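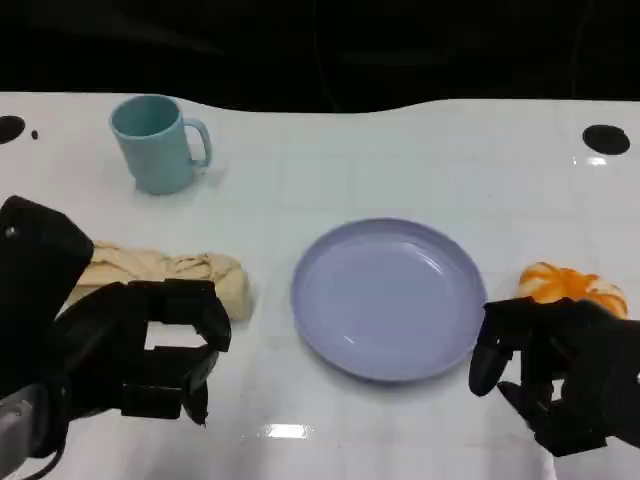

Who Washes Up? Shared Kitchens in Two Student Houses
Embla Hägglund and Ingvild Wikström
Project report, September 2024

Background

Every student house has a dishwashing system. Most of them were designed by the person who moved out last year, and are enforced by a note on the fridge. We wanted to know if one system leaves fewer dirty dishes in the sink than another, partly out of academic interest and partly because one of us lives in Benstead.

Benstead and Damcombe are the two houses we studied. They have the same floor plan, the same size of sink and the same number of residents, 19 in each. Benstead uses a rota. Damcombe has what its residents call "the honor system," a phrase they said with straight faces.

Method

We counted unwashed items in each sink and on each draining board at the same hour every evening for 30 days, starting in February. An item was anything a person could eat or drink from, plus pots and pans. Cutlery was left out after the first evening, when we disagreed over a fork for longer than either of us would like to see written down.

An item soaking in water counted as unwashed. This was the most disputed rule in the study. Several residents hold that soaking is a stage of washing, and one Damcombe pan was in that stage for most of the month.

We also asked each resident to fill in a short survey on how often they washed up after themselves. The two of us did the counts together for the first week and then took turns.

Results

Over the whole period we logged 1,097 unwashed items across both houses. We had expected the rota house to do clearly better. It did do better, but by less than Benstead had been promising us, and the shape of the month was different in each place.

Benstead was clean on the evenings when a keen person was on the rota and awful on the evenings after someone swapped. Swaps were the weak point. When two people trade shifts by text message, each of them seems to come away believing the other one is on duty.

Damcombe was never clean and never awful. It kept to a steady, middling mess, as if the sink had a water line. Once the pile got high enough to block the tap, somebody gave in and washed the lot, usually late at night and with a certain amount of banging.

The survey was less useful. Nearly everyone in both houses reported washing up "always" or "almost always." We have compared these answers with the sink and can only say that the sink disagrees.

Problems with the study

People knew we were counting. In the first week a few Benstead residents took to storing dirty bowls in their bedrooms, which lowered our numbers and did nothing for the bedrooms. Ingvild was also on the Benstead rota twice during the study, and she would like it noted that both evenings were excellent. Embla would like it noted that Ingvild did the counting on both of them.

We did not record who owned what. A study with named mugs would be far better data and we would have to move out.

Next steps

We suggest repeating the count with a rota that bans swaps, and with a third house if one will have us. Nygård has been asked — the reply was that they have a dishwasher, and that it is broken.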